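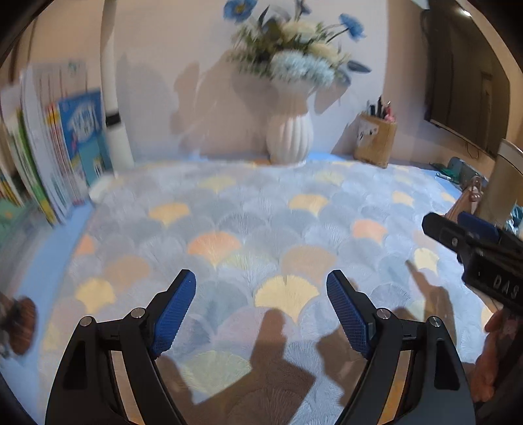
Trotcombe: The Salt Ledger Is Out, and It Is Heavy

Gevstead Games has released The Salt Ledger, the second big setting book for its tabletop roleplaying game Trotcombe, in PDF and print on demand. The announcement went up on 25 July 2024, five months after the February date printed on the back of the last book. Longtime readers of Gevstead schedules will recognize this as early.

For anyone who has missed it, Trotcombe is the game of minor officials in a drowned county, where player characters carry stamps, seals and grudges instead of swords. The first book gave us the county seat and the rules for paperwork duels. The new one goes down the coast to the port of Lauritsen, which has a customs house, a haunted customs house, and a long-running lawsuit between the two.

Lead writer Hường Lục has said she wanted a book that could be opened to any page at the table and yield a problem. She seems to have managed it. The preview chapter has 30 harbor residents, each with something to hide and a form they haven't filed. There are 3 new character callings: the Tide Assessor, the Bonded Widow and the Under-Clerk (Acting). The last of these starts play with no powers at all and a very good chair.

The rules for smuggling have been rewritten from the ground up. Under the old system you could lose a whole evening working out the tax on a barrel of eels -- some of us did, and still talk about it. Cargo is now handled with a single roll and a card, and the game leaves the eels to your imagination. Groups who liked the old way will find it preserved in an appendix titled "If You Must."

Art is by Perihan Yazıcı, who also drew the fold-out harbor map. The map comes as a separate file in the PDF bundle, in a players' version and a game master's version. Check which one you've sent to the printer. The cover, a lighthouse with its mouth open, is hers too.

Tâm Khổng handled the editing this time, and the index works. Buyers of the first book will understand why this gets its own paragraph.

Also available: Songs for a Leaking Office, a soundtrack album by Carmela Robles meant to run under play. It consists of 2 long tracks, one for scenes indoors and one for scenes that have recently become indoors. The second has a foghorn in it, so warn the dog.

A deluxe hardcover with a cloth ribbon is planned in a run of 1000 copies. Orders go through Edus, the shop that handled shipping for the first book, and open once the proofs have been approved. Gevstead hasn't named a day, which is probably wise. The PDF comes free with the hardcover, but if you already own it you'll need to send in your order number to get the difference knocked off.

Hòa Tiêu, who runs the Trotcombe organized play program, says the first Lauritsen scenario will be posted to the program page next month. It is called A Small Matter of Herring and is written for new characters, including the Acting ones. Bring a pencil and something to stamp with.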